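Iscombe Puzzle Book FAQ

I get a lot of mail about the book (thank you, keep it coming!) and the same few questions come up again and again, so I've put my answers in one place. If yours isn't covered, write to me through the contact page and I'll get to it when I can.

So what's in the book?
Checkers problems, 411 of them, all on the standard 8x8 board. They start with simple two-for-one shots and work up to endgames that kept me awake. Each has a diagram, and the solutions are at the back in regular numbered notation.

Do I need to be any good?
Nope! If you know how the pieces move and that jumps are forced, you can start on page one. Chapter 4 is where it gets mean. Plenty of club players have told me they got stuck there, and I still set up a couple of those positions on a real board when I want to follow them.

Did you compose all the problems yourself?
I wish. Most are mine, but Mirjana Dumitrescu gave me a whole batch of her king endings, and Wian Dlamini let me use his long shots from the Mathebula newsletter. Their initials are next to their problems, so you know who to blame.

I think I found a second solution. Who do I tell?
Me, please! Send the problem number and your full line of moves. Reshma Lekota checked every position before printing and she's very thorough, but two cooks slipped through in the first printing (problems with an extra way to win, for anyone new to the word). Both are fixed in the current one.

What's the difference between the first and second printing?
Those two fixes, a better index, and a spiral binding so it lies flat next to your board. The cover is the same. If you have the old one, I'd hang on to it and just pencil in the corrections.
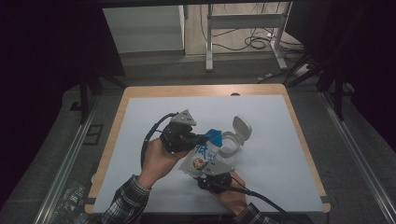

A drink pouch, two grippers and an open white container.

How many copies are left?
The second printing was 600 copies and it's moving faster than the first did. I'll do a third if there's demand, probably in February.

Is there an ebook?
Not yet. Loubna Chraibi is redrawing the diagrams so they look decent on a phone, and I don't want to rush her.

Can I use the problems at my club?
Yes, go ahead, copy a page or two for a class night. Please put the name of the book on the sheet. For anything bigger, ask me first.

Will you sign mine?
Sure, just say so in the order notes and tell me how to spell your name.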